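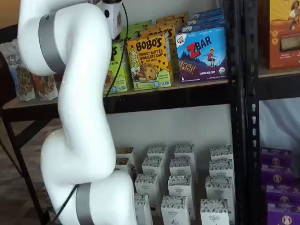

A reader wrote in after my last post to say that I was too hard on Ferkik's back line, and that if I'd ever seen how much work the young fullbacks put in at the training ground I might go a little easier on them. Fair enough! It so happened that the club was holding its summer open day in July, so I filled the tank, packed a hat and made the drive out to the Nestex Training Center to see for myself (and yes, dear reader, I have softened, though only somewhat).

Getting There and Getting In

Gates opened at 9 in the morning and I was in line well before that, behind a family in matching away shirts who had driven in from Cleder and were wonderful company. The parking lot is a gravel field across the road, and you'll want decent shoes. They hand you a map and a wristband and then more or less turn you loose, except for the indoor parts, where you go through in groups of 16 with a guide. Our guide had been with the club since the days when the first team trained on a public park, and he had a story for every doorway, so we ran late all morning and I don't think any of us minded.

The main field is lovely. It's cut to the same length as the one at the stadium, and we were allowed to walk the touchline but not set foot on the grass, which was agony for the kids.
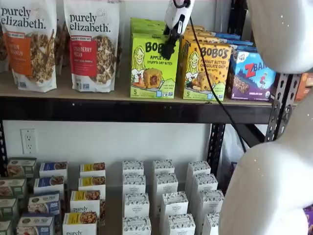 From there we went over to watch the under-19s go through a defending session, and for me this was worth the whole trip. The coach had set up a narrow channel down the right side and sent wingers at the fullbacks over and over, one against one, with no help coming from the middle. The right back, a skinny kid with his socks rolled down, got beaten badly on his first try and then hardly at all after that. He'd stopped lunging. He just kept sliding his feet and showing the winger toward the corner flag, patient as you please, and the coach barely had to say a word to him. I've watched grown men in the first team forget that very thing in the last ten minutes of a match, and I found myself wishing somebody would send them over to take a look.

After that came a 7-a-side game across half a field, which was quick and noisy and a great deal of fun, with a goal from a corner that got the biggest cheer of the day.
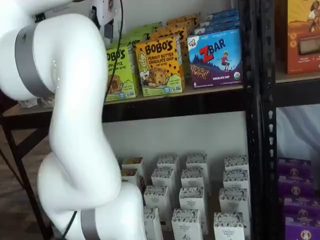
Match-day preparation was the subject of the next talk, and it was better than it sounds. The club's nutrition staff took us through what a player eats from the night before a game right up to kickoff, and then what goes in afterward, with a lot of rice and a lot of eggs along the way. I asked about snacking, as I do a fair bit of it myself, and got a kind but firm answer on portion sizes. I'm afraid that I'd be a lost cause by halftime. The teenagers apparently ask about candy every single week.

The Xia Room, where the analysts work, was the stop I'd been looking forward to most. They played us a clip of a goal Ferkik gave up at Cleder in the spring (groans from our group, a small happy noise from the family in the away shirts) and ran it back again and again, asking us each time who was out of position. We all blamed the center back. It was the midfielder, who'd jogged when he should have run, a good long way before the cross ever came in. I drove home still thinking about that one.
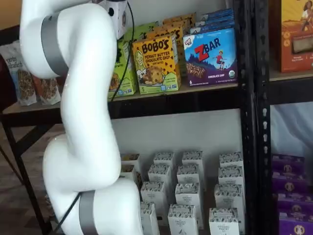

Lunch, the Shop and the Long Way Home

Lunch was burgers and corn on the cob under a big tent, and the line moved faster than I expected. The shop had last season's home shirt marked down to $35, and I bought one even though I already own it, on the grounds that the old one has shrunk. There was a signing table as well, but the line wrapped clear past the gym and I gave up on it.

If you're thinking of going next summer, get there early, bring sunscreen, and see the youth session before you do anything else. Strollers are fine everywhere but the analysis building, where there are stairs. I'll be back to grumbling about set pieces in my next post, once the first preseason match is out of the way.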